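Keeping and cleaning fossils at home

Most of what people bring back from a beach or a quarry tip needs less work than they think. Leave new finds in a tray for a few days before doing anything, and write the place and month on a slip of paper in the same bag. A fossil with no location is only an ornament.

Washing

Hard limestone pieces can go in plain tap water with a soft toothbrush. Shale and clay should stay dry, as they split along the layers once water gets in. Anything from the shore wants soaking to draw the salt out. I change the water every 12 hours and keep going for 5 days, longer for thick bone. Dry it slowly, away from the radiator.

Never use vinegar on a shell or an ammonite unless you have tested a scrap of the same rock first. It eats the fossil as readily as the stone.

Removing rock

Work over a tray with a folded towel underneath. Start well away from the fossil and take off small flakes with a pin held in a pin vice. Wear goggles and a dust mask, even for ten minutes. 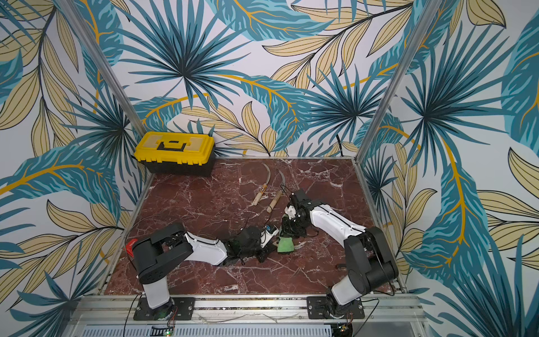
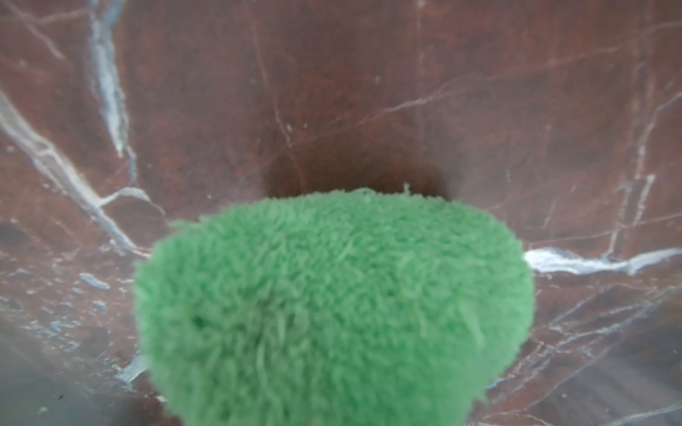
If a piece snaps, stop and put the bits in a labelled tub straight away. Brush both faces clean and try the fit dry before opening any glue. Haruto Nagano, who taught me to prepare sea urchins, stands the join upright in a bowl of dry sand until it has set. Thin reversible glue is best. I buy the Corberg one in the small bottle and it lasts me a year.

Pyrite

Ammonites with a brassy shine will crumble in a damp room. Look for grey or yellow powder and a sour smell. Keep them in a lidded box with silica gel, and dry the gel out every 3 months. Move any affected piece away from the rest.

Labels

Pencil or archival ink only. Biro fades. A dab of white paint on the underside takes a number, and the same number goes in the notebook. My tray 11 has no numbers and I still can't say which bay half of it came from.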